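Cereo: travel essays on going back
Progress report to the Pindcombe Writing Fund
July 29, 2024

Prepared by Callum Sowerby

Work done since the last report

The grant pays for the writing and editing of Cereo, a book of travel essays by people returning to a place they left as children. When I last reported in March, the contents list was still moving and two writers had not signed. Both have now signed and the list is fixed at 11 essays.

Six essays are finished and have been through copy edit. The others are in draft. The longest of them, Navarrete's piece on the ferry crossing and the week at her grandmother's house, came in well over length. She has agreed to drop the opening chapter on the airport and start on the boat. I think it reads better for it, and the new version is due back to us with the rest of the drafts.

Dalton's essay has changed the most. He planned to write about the bus route he took to school, but the route has been closed and he walked it instead. The piece is now slower and has more about the road itself. The fund's reader asked for less family history in the early draft, and most of that has gone.
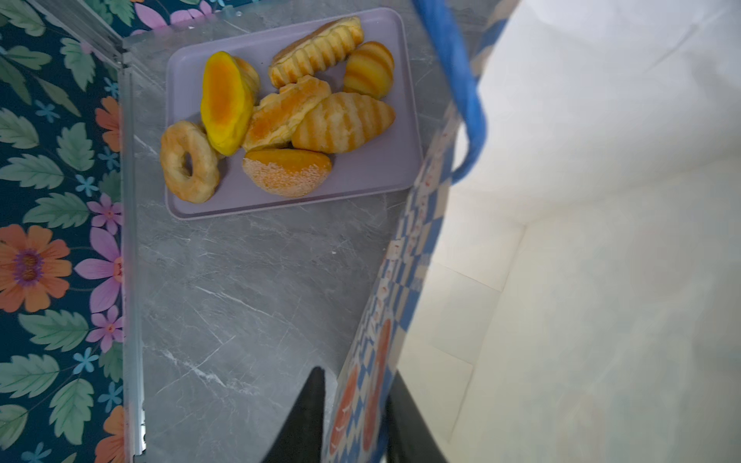 Will the essays be printed in the order the writers traveled?
They will be grouped by how long each writer had been away, with the shortest absence first. Travel dates are given in a note at the back.

Editing

Beverley Garside joined as second editor in the spring. She reads every draft before I do and sends the writer one letter of comments, so that nobody gets two sets of notes that disagree. This has cut down on the back and forth. It has also meant that her desk gets crowded when several drafts arrive together, and I have asked the writers to tell us a week ahead when they plan to send.

Place names took more time than planned. Several writers use the name they grew up with, and some of those names are no longer on maps. We have kept the writer's choice in the text - the current name goes in the note at the back.

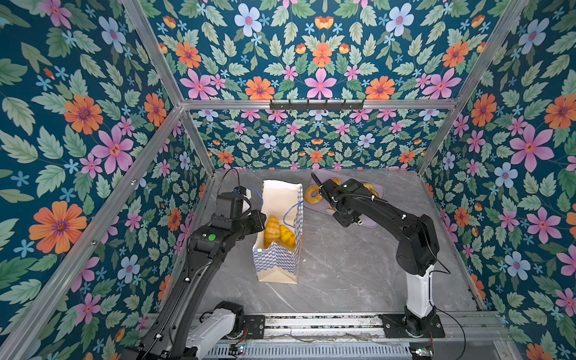 Money

Travel costs are closed and came in under the amount set aside. Dalton's trip was cheaper than his estimate and Navarrete paid for her own return ticket. I would like to move what is left to the map drawing, where the quote was higher than we allowed for. A revised budget sheet is attached for approval.

Next steps

Finish comments on the remaining drafts and return them to the writers.
Agree on the style of the maps.
Clear permission for the two song lyrics quoted in Dalton's essay, or take them out.
Send the full manuscript to the fund's reader.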